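April 25, 2022

So we finally wrote down our house rules for the arm, and it only took two years of arguing! Most of them are boring, and I've come to love boring. Check the grip at low speed first. Hold a thing by its handle if it has one. Stay out of reach until the arm is parked — yes, even if you're "just grabbing" something. 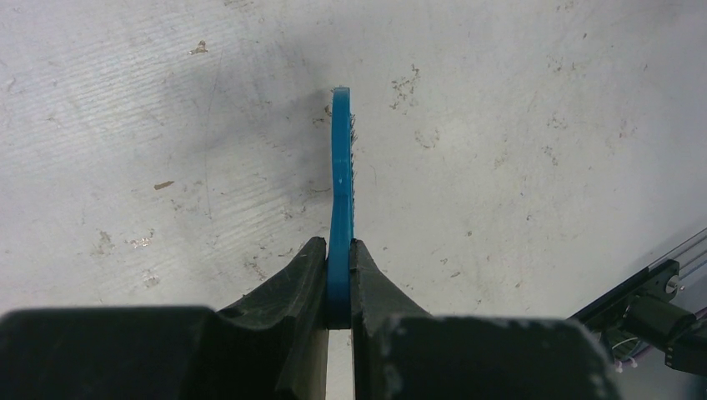 The rule we fought over most was force limits. Wilmer Muñoz wanted one number for everything, taped to the wall. I wanted a limit for each kind of object (I'd come from Rathjen, where we did it that way and I never had to think about it). We settled on his number as the ceiling and mine underneath, and the sheet is now 35 lines long, which is too many, I know.

Oh, and log the drops! All of them, even the silly ones. We have roughly 2000 entries going back to December and I still find stuff in there that changes how I set up a run. Next I want to tackle the cable rules, so send me yours if you've got any.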